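Undoreo (content management system)

Undoreo is a content management system for small websites, written in PHP and distributed as a single compressed folder. It is used mainly by clubs, shops, parish newsletters and people who once promised a relative a website and are still maintaining it. The software stores pages as flat text files and does without a database, a decision its documentation describes as a principle and its early release notes describe as a shortage of time.

The project is published by Sodum, a small web studio that also sells paid themes and support for it. The core is free. Most of the features that users assume are in the core are in the themes.

History

Undoreo began as an internal tool at Sodum, where it was called "the editor" and had one feature, an undo button. Clients were given access to their own pages and used the button so heavily that the studio named the product after it. The remaining letters have never been explained in any document released by the company.

The first public version shipped in November with 46 template tags and a manual covering most of them. Version 2 added user accounts. Version 2.1, released shortly afterward, added passwords to the user accounts.

A rewrite, version 3, spent a long time in beta. The changelog for the final beta lists 286 fixed bugs, among them several that had been introduced by earlier entries in the same changelog. Version 3 remains the current branch.

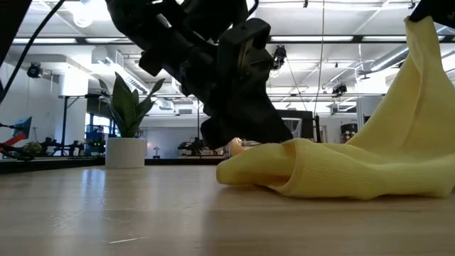 Architecture

Each page in an Undoreo site is a text file with a short header containing the title, the template and the publication status. On request, the system reads the file, passes it through the template engine and saves the finished page to a cache folder. Later visitors receive the cached copy until someone edits the page, clears the cache or moves the site to a new host and forgets to bring the folder along.

The arrangement is fast on cheap hosting and easy to back up, as the whole site can be copied like any other folder. Its weak point is search. The built-in search function opens every file in turn, and on sites of more than 470 pages the documentation recommends "a good menu."

Plugins are placed in a folder of their own and loaded in alphabetical order. This has had a visible effect on plugin naming. A large share of the directory now begins with the letter A, and one widely used caching plugin begins with three of them.

Themes

Themes account for most of the public interest in Undoreo and nearly all of its income. A theme consists of a style sheet, a set of templates and a demo site filled with placeholder articles and pictures. The demo content is installed along with the theme unless the user clears a checkbox on the second screen, and traces of it can be found on live sites years later.

Jodudard is the default theme. It has a wide header, two sidebars and a footer with room for four columns of links. Users have asked for a version with one sidebar since the theme appeared. The official reply is that the second sidebar can be left blank, in which case it displays the date.

Lamrani, a magazine theme, is the best-selling paid option. It offers three front-page layouts, a card grid, a gallery template and a slider that can be placed in the header, the footer or, through a bug later documented as a feature, both. Its gallery template crops all pictures to the same height and prints a short caption under each. The caption field is mandatory, and the theme will fill it with the name of the template if it is left alone, a habit that has produced a great many photographs titled "Gallery Wide." 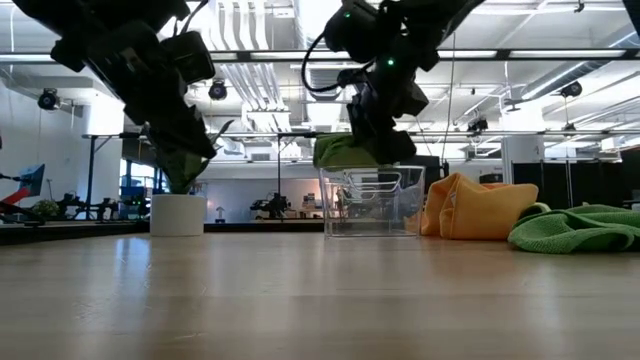
Two robot arms over a tabletop, with a plant in a white pot

Third-party themes are permitted and are listed in a public directory of 411 entries. Reviewers of the directory have observed that a good number are Jodudard in a different color.

Reception

Coverage of Undoreo in web design newsletters has been friendly and brief. Reviewers tend to praise the installation process, which takes a few minutes, and to say less about the settings page, which takes longer. The page has a single Save button, located at the bottom, and a single Reset button, located immediately beside it. A proposal to separate them has been open in the issue tracker through two major versions and has attracted more comments than any other request.

The undo button does not apply to settings.

Licensing

The core is released under a permissive open-source license. Paid themes are licensed per site, with a site defined as one domain name. Subdomains are addressed in a separate document, last revised on Aug 5, 2022, that refers the reader back to the main license.

See also

Flat-file content management systems
Template engine
Website theme
Placeholder text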